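FOR IMMEDIATE RELEASE
7 April 2025

Mumby opens orders for Remer hand-held gripper kit, and asks buyers to read the limits first

Mumby today opened orders for Remer, a paired hand-held gripper kit for recording household chores, along with a recording service for customers who would rather send us a task list than do the work themselves. The kit is meant for teams training robots to handle ordinary things in ordinary homes. It will ship in June.

We have read a lot of announcements in this field and have grown tired of most of them. They tend to promise a robot that will clean your house. Remer will not clean your house. A person holds the grippers, a person decides what to grab, and what comes out at the end is a set of recordings. Whether those recordings teach a robot anything useful depends on how many you make, how carefully you make them and what you do with them afterward. We would like customers to know that before they pay.

The first task pack sold with the service is called Lustach. It covers picking up litter from floors: plastic bags, snack wrappers, tissues, paper packaging. We chose litter over the usual cups and blocks for a plain reason. Cups and blocks are easy. They hold their shape, they look the same from one recording to the next, and a policy trained on them can look very good in a video and then fail on a candy wrapper. A crumpled bag never lands the same way twice.

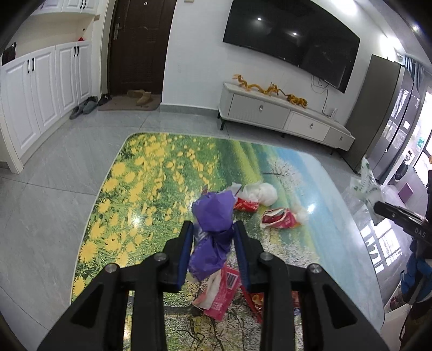 Lustach contains 200 recordings at launch. That is a small number, and we have seen competing packs advertised with far larger ones. We looked into padding ours by cutting long sessions into short clips and decided against it. A recording in Lustach is one session from start to finish, including the grabs that miss. Customers who only want the clean grabs can filter for them, since misses are labeled. We think they should keep them.

"People ask me if this is enough data to make their robot work, and I tell them I doubt it," said Oriana Cabral, who runs the product at Mumby. "It's enough to find out whether your approach is worth spending more on. I'd be suspicious of anyone who sold you 200 recordings of anything and called it finished. I'd be a little suspicious of anyone who sold you 800."

The pack is recorded in furnished homes, with the furniture left where it stands. Glossy surfaces, glare from lights and busy patterns underfoot are part of the material. Some early readers of our plans called this sloppy. A plain gray backdrop would have given prettier results, and we don't believe those results would have held up in anyone's living room.

What we are not claiming

We make no claim about success rates on any particular robot. We tested Remer recordings on one arm, the Chukwu, in our own workshop, and the results were mixed. It did well with stiff wrappers lying by themselves and badly with thin bags lying on top of something else. Flat tissue was the worst of all. The full notes from those tests, including the failed runs, go out with every order, and anyone considering a purchase can ask for them now.

We also make no claim that the grippers are comfortable for long stretches. Our own recorders take breaks, and we suggest yours do too. Bending toward a floor with a tool in each hand is tiring work, and recordings made by tired people are worse.

Finally, Remer is a poor choice for tasks that need fingertips. Peeling a label, untying a knot or separating two sheets of paper is beyond what we have been able to do with it. If that is your project, please don't buy the kit in the hope that a software update will fix it.

Price and availability

The Remer kit costs $600 and includes two hand-held grippers, spare finger pads, charging cables and the recording software. The Lustach pack is sold separately at $800. Recording to a customer's own task list is quoted by the job after a call, and we turn down jobs we think are too vague to be useful.

Kits may be returned in working order for a full refund, less shipping. Data packs cannot be returned once downloaded, so a free sample of Lustach is available on request, picked at random from the full pack and with misses left in.

About Mumby

Mumby makes hand-held recording tools and task packs for robot training. The company is small and sells directly to customers.

Press contact: Oriana Cabral, Mumby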